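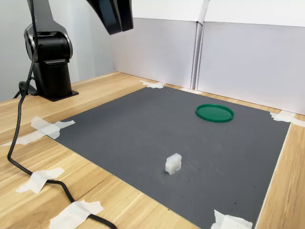 Skirnidar Workshop Notes – tips page, June

Can a machine do your chores yet? Short answer, some of them, slowly, if you tidy up first. Longer answer in bits as I get time to type them.

Where things stand

Floors: yes, mostly. Robot hoovers are fine on hard floors, so-so on rugs, hopeless with socks. Mopping ones want more looking after than a mop does.

Grass: yes if it's flat and you don't mind laying the wire. Edges still by hand.

Dishes: you've got a dishwasher, that's your robot. Loading it, no. Unloading it, no. Seen arms do one plate at a time off a rack at the Redlow open day and it was very good to watch and I'd have had the whole lot put away with the kettle not boiled.

Laundry: washing yes, folding no. Towels maybe. Fitted sheets, well I can't fold those either.

Sorting small bits (screws, lids, clips, offcuts): getting there. Best bet for a home bench I think. Rest of this page is mostly about that.

Shop floor: a different story. Same part, same place, all day long, an arm will do it and has done for years. Give it a mixed box and it's back to being a beginner.

Setting up a bench for an arm

Bolt the base down first, before anything else. A clamp creeps. If the arm has a mounting plate use every hole in it, not just the two easy ones.

Put a mat down. Dark, dull, thin, no pattern. Shiny tops confuse cameras and small parts skid on them. Ribbed rubber is good, drawer liner will do. Mat goes next to the base, not under it.

Tape the mat at the corners. Masking tape, the wide stuff. If the mat shifts a finger's width overnight then everything you taught it yesterday is a finger's width out and you'll spend an hour blaming the software. Ask me how I know.

Tape the cables too. Leave a lazy bend by the plug so nothing tugs when the arm swings round, then stick it flat to the table well clear of the mat. Two bits of tape is plenty on a short run.

White boards round the back and side. Foam board, folded card, whatever. Stops parts rolling off the back and keeps the clutter behind from getting into the camera's view. Mine came from the Flellmont packaging shop, 34 sheets in a pack, shared with next door.

Peel masking tape off bare wood within a week or so or it leaves gum. White spirit on a rag shifts it, try a corner first.

What to start it on

Big, light, stiff things. A plastic lid is a decent first go but lay it right way for the job – rim up and there's an edge to pinch, rim down and flat on the mat it's a pig to get hold of.

Small blocks with square sides are easier. Notches are a help or a nuisance depending where the fingers land. Clear or frosted plastic is harder for a camera than solid colour, so put a dab of paint on if it's only for practise.

Two things out at once, no more. Leave a good gap between them. Add a third when it's stopped knocking the first into the second.

Keep everything in easy reach. At full stretch they wobble.

Don't start on: string, cloth, carrier bags, anything wet, anything your other half likes.

Numbers, for those who keep asking

The Plattner bench log, which I keep on the back of the door. 3,449 tries at picking up one part and putting it in a tub. 654 misses. Sounds alright till you picture missing that often with the cutlery. Best run without a miss, 106, on a Saturday, and then it dropped the next one on the floor.

Most misses were light. Sun came round past the shed and threw long shadows. Blind down, lamp on, much better. So if yours goes daft in the afternoon look at the window before you look at the settings.

Odds and ends

– Brush the mat down before each go. Grit and specks get seen as parts, or get under parts.

– Pencil round the base plate on the table. If you ever have to take it off you can put it back in teh same place.

– Stop button where your left hand is AND where your right hand is. Get a long lead and move it.

– Mug goes on the other bench. Always.

– Sleeves up, lanyards off, cat out.

– Masking tape marks make good targets. Little cross where the part should go, handy for you as well as the camera.

So is it worth it

For getting chores done, no, not this year. By the time you've taped, lit and boarded a square of table you could of sorted the tin by hand and had lunch. For learning how it's done, yes, very much, and the bench ends up tidier than it's been in years.

Next time: jar lids, stuck ones. By hand. Rubber glove and hot water.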